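Laltau Archive: comparison database update

2019-06-21

The comparison database at Laltau has been moved to a new server and now holds entries for 200 games. The old address still works and forwards to the new one, so existing bookmarks do not need to be changed. Links to single screenshots are an exception and will have to be replaced by hand.

The entry added with this update covers Durnar, a side-scrolling platform game released in two home computer versions and one console version. The three differ more than the box text suggests. The console version drops the cave level and replaces it with a second forest level. Both computer versions keep the cave but scroll one screen at a time. Running the game from start to finish takes 40 minutes on the console, and longer on either computer due to loading between levels.

Each entry lists the same items in the same order: controls, level layout, enemy placement, music, and known bugs. Scores are still not given. Readers who want a verdict can use the short notes at the end of each entry.

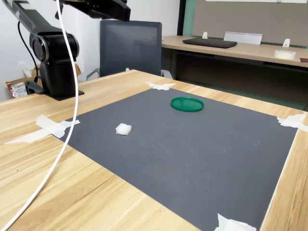
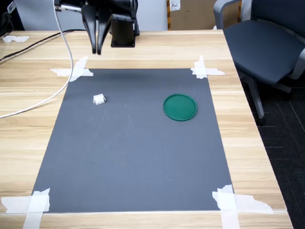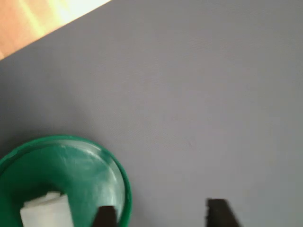
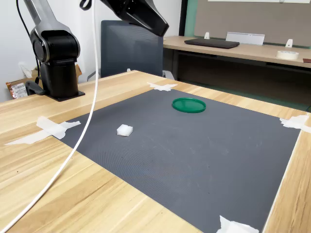
Changes to the index

The index can now be sorted by platform, release year, or publisher. Sorting by title ignores a leading "The" or "A." A filter for unfinished entries has been added at the top of the list. There are 15 of these at present, most of them missing music notes.

The search box accepts partial titles of three letters or more. Alternate titles are searched as well, so Monti can be found under either of its two regional names.

Known problems

Tables wider than the text column do not wrap on small screens. Footnote numbers in the Gadum entry restart halfway down the page, although the notes themselves are complete. Both faults came in with the new page template and will be fixed there.

Corrections to existing entries can be sent through the form on the contact page. Please include the platform and version number, and the level where the difference appears. The next entry will be the disk version of Gadum, which has its own level order and a separate password list.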